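Display furniture: changes to the cabinets and shelving at Premdale

Members and exhibitors will be aware that the ground floor display area at Premdale has been under review since the spring. The review is now complete, and the following notes set out what has been decided about the white cabinets, the open shelving and the items kept on them. They apply to all firms that share the floor, including Toser and Vieira, and to any visiting exhibitor who has booked space through the Wonditz scheme.

The tall white cabinets will remain in use for at least two more years. Several exhibitors asked whether they might be replaced with plainer units, and the question was considered carefully. The present cabinets are sound, the doors can be rehung without specialist help, and visitors to the floor regularly ask where similar pieces may be bought. It was also noted that the arched doors with ribbed glass are among the few features of the floor that people remember after a single visit. Replacement would have taken up most of the furnishing budget for the year.

Exhibitors are asked to look again at how the open shelves are used. Over the past year the shelves have tended to fill up from one week to the next, as each firm adds a box or a sample and few are taken away. A visitor who is thinking of buying a cabinet wishes to see the shelf itself, its depth and its finish, and cannot do so when it is crowded. From the beginning of October, each open shelf should carry one decorative item or one small group of items. Boxed goods may be shown in the cubbies, where a single box sits well and can be lifted out easily.
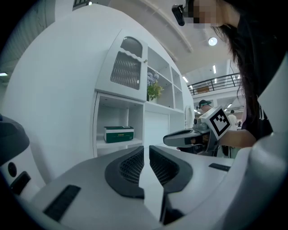
Plants are welcome, and the pale hydrangeas introduced earlier in the year have been well received. They soften the white of the furniture and are light enough to be moved when a shelf has to be cleaned. Artificial stems should be dusted at the same time as the shelves. Live plants must stand in a pot with a closed base or on a saucer, as two shelves at the Vieira end were marked by water during the summer and had to be refinished at the exhibitor's expense. Any plant that has passed its best should be taken away the same day.

Frames and mirrors require a little more care. Where a frame is shown leaning and has not been hung, it should rest on a non-slip pad and should not project beyond the edge of the surface on which it stands. The pads are kept in the drawer beneath the reception desk and may be taken without asking. Frames taller than 90 centimetres must be fixed to the wall or to the side of a cabinet, and the work should be arranged through the Premdale office so that the correct fixings are used.

Doors and knobs

A number of the small round knobs have worked loose. This is the usual result of many hands opening the same door, and it is easily put right with a screwdriver from inside. Exhibitors who notice a loose knob are asked to tighten it or to report it at reception before the end of the day. Knobs should on no account be glued. One door repaired in this way could not afterwards be adjusted and had to be sent back to the workshop.

The glass panels should be cleaned with a dry cloth first and a slightly damp one afterwards, working along the ribs. Spray cleaners leave a residue in the grooves and are not to be used. The painted surfaces may be wiped with warm water and a little washing-up liquid. Scouring pads, including those sold as suitable for paint, have left dull patches on the lower panels of two units – these will be repainted in November, when the units concerned will be out of use for about a week.

Moving units

Requests to move a cabinet should reach the office at least 15 working days in advance. The larger units are heavier than they appear and must be emptied before they are moved, with the doors taped shut. The stepped shelving may be moved by two people, provided that it is lifted and not dragged. The floor was resealed last winter, and scratches in the new finish are difficult to disguise.

Exhibitors are reminded that the route past the counter must be kept clear throughout opening hours. Stock awaiting display should be taken directly to the storeroom and should not be left at the end of a cabinet, even for a short time. The storeroom is open from 8 a.m., and a trolley is available on request.

Labels and prices

Price labels should be placed on the inside of a door or at the back of a shelf, in the standard small size. Labels fixed to the front of a painted panel have in several cases lifted the paint when removed. Toser has kindly agreed to supply card holders which stand on the shelf without adhesive, and a set will be left for each exhibitor at reception during September. Further holders may be ordered at cost.

The office will walk the floor at the end of October to see how the new arrangements are working, and exhibitors are welcome to join. Comments may also be handed in at reception or sent to the office in writing. Those concerning the position of the stepped shelves would be particularly useful, as a decision on whether to turn them towards the entrance has been held over until the winter issue.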